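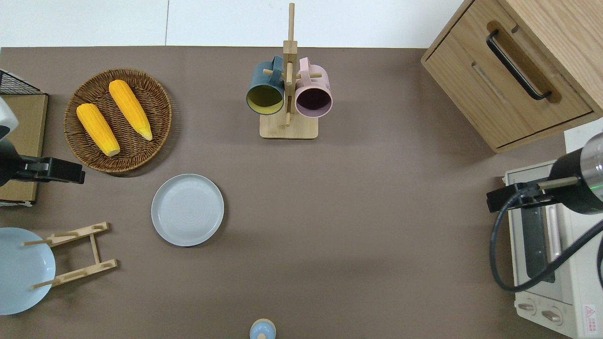

Do the poems in Standasdale rhyme?
Most of them don't. The first part is free verse and the second has a handful of loose rhymed quatrains near the end.

Standasdale
Poetry, paperback
Gultness Press

A long sequence set along one river valley, told by a walker who starts at the estuary and goes upstream. There are 20 poems in 2 parts, 1,231 lines in all. The poems can be read on their own, but the later ones refer back to people and places from the first part, so we suggest starting at the beginning.

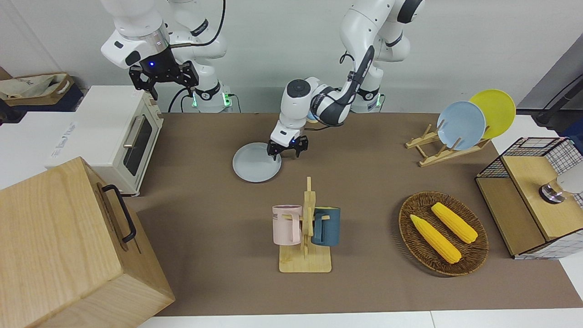
Round plate on the brown mat

Product details
Format: sewn paperback with flaps
Paper: cream, uncoated
Type: set in Eren, with titles in small capitals
Published: July 11, 2022
Language: English
Notes: a page of place names at the back, with pronunciation

Long lines are turned over and indented. We did not shrink the type to fit them, so a few poems run one page longer than they did in the magazine versions. The poem "Weir, April" has been revised and has a new last stanza.

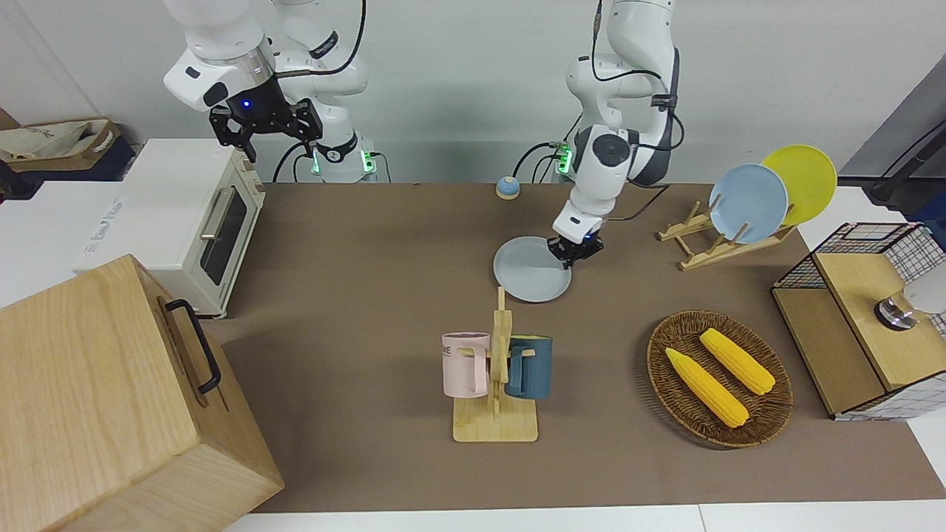
Light gray plate, pale wall behind

Ordering
Copies ship flat in a card mailer. Bookstores can order through Cikix at the usual trade discount. Reading groups taking more than two copies should write to us first, as we can combine the postage.

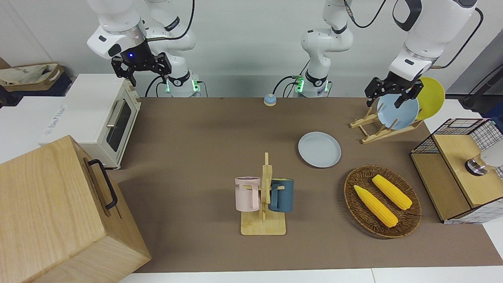 The e-book keeps the line breaks on most readers, but very large type settings will break the longer lines in odd places. If layout matters to you, choose the paperback. Returns are accepted on unread copies in the original mailer. Signed copies cannot be returned.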